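Ata da reunião do grupo de jantares do prédio Praltska
2018-04-30, na sala do rés-do-chão

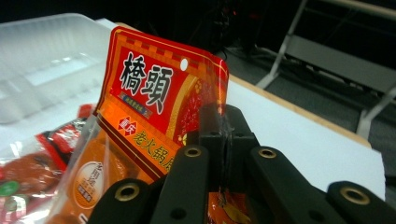
Iolo Trevor achou que devíamos começar pelas contas e deixar a ementa para o fim, porque em janeiro fizemos ao contrário e acabámos a discutir sobremesas até à meia-noite. Tudo bem, começámos pelas contas!

Sou eu a escrever a ata outra vez (a Montserrat Beltrán diz que a minha letra é melhor, mas eu passo isto no computador, portanto não percebo o argumento). Estávamos 12 à mesa, mais o Iolo, que chegou a horas e foi logo abrir as janelas.

1. Contas
Temos 2823 coroas na caixa, já com o jantar de janeiro pago. A Montserrat leu os talões um a um e só ficou por esclarecer uma compra de guardanapos, que afinal era minha e que eu já nem me lembrava de ter entregado. Contas aprovadas, sem votos contra.

2. Jantar de hotpot
Ficou decidido que o próximo jantar é mesmo hotpot, e eu estou contentíssima, ando a pedir isto há uma eternidade! Vamos ter duas panelas com caldo picante e duas com caldo suave, de cogumelos, para as crianças e para quem não se dá bem com malaguetas. O Iolo insistiu que as panelas suaves fiquem na ponta da mesa, longe das outras, para não haver trocas de conchas. Concordámos. Carne e peixe em travessas separadas, e os legumes lavados e cortados em casa de cada um, que o lava-loiça da sala não dá para tanta gente.

Houve uma discussão longa sobre massas: eu queria de batata-doce, a Montserrat queria udon. Levamos das duas.

3. Tomadas e fogões
Da última vez o quadro foi abaixo com os fogareiros elétricos todos ligados do mesmo lado da sala. A Montserrat vai pedir à Votgate que veja o quadro antes do jantar. Se não vierem a tempo, ligamos dois na sala e dois na cozinha, e come-se por turnos. O Iolo não gosta nada da ideia dos turnos e pediu que isso ficasse escrito. Está escrito.

4. Preço e inscrições
Pagam 5 coroas os miúdos e os adultos pagam o mesmo que em janeiro. As inscrições fazem-se na folha da entrada, com o número do andar bem legível, por favor (havia um "3.º ou 8.º" que ainda hoje não sei quem era). Quem tiver alergias escreve ao lado do nome, sobretudo amendoim e sésamo, por causa dos molhos.

5. Outros assuntos
Faltam taças pequenas. A Montserrat traz as dela e eu pergunto à minha irmã. As cadeiras emprestadas pelo prédio Voyle têm de voltar até ao fim da semana; o Iolo leva-as no carro, em duas viagens.

Ficou por decidir quem trata da música.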